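How do you fold white T-shirts so they don't come out wrinkled?
Asked in Laundry & Clothes 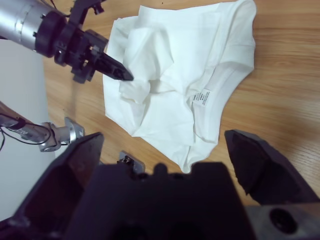
I have a drawer full of plain white cotton T-shirts and they all end up creased by the time I wear them. I dump the basket on the table, fold them one at a time, and the wrinkles are still there the next morning. The worst are the diagonal ones across the front. I don't own an ironing board and don't really want one. My dresser is the small Lappalainen one, so hanging everything isn't an option. Is it the folding or something I'm doing before that?

maren_b22
It's mostly before the folding. If a shirt sits in a heap while it's still warm from the dryer, the creases set. Take them out right away, or stop the dryer around 5 minutes early and give each one a hard snap by the shoulders.

Then lay it face down on the table and smooth it from the collar to the hem with your hands flat. I find the care label first. On most of mine it's in the side seam, and once that seam is straight the rest of the shirt usually lines up. Fold one side in to the middle, sleeve back, same on the other side, then bottom up to the collar. Stand them on edge in the drawer. A stack presses new lines into the ones at the bottom.

For shirts that are already creased, a spray bottle of water works. I use one that holds 300 ml. Mist it lightly, pull the hem and the sides, and leave it flat until it's dry. If your table is bare wood put a towel under it, I have a pale ring on mine from not doing that.

Fornavley
just roll them. been doing it for years

Brendstead Laundry Fan
Agree with the first reply about the dryer. Also check how full you run it. I was putting everything in one load and the shirts came out in a knot. Now I do 5 shirts at a time with nothing heavy in there, no jeans or towels. Takes longer but I hardly have to smooth them.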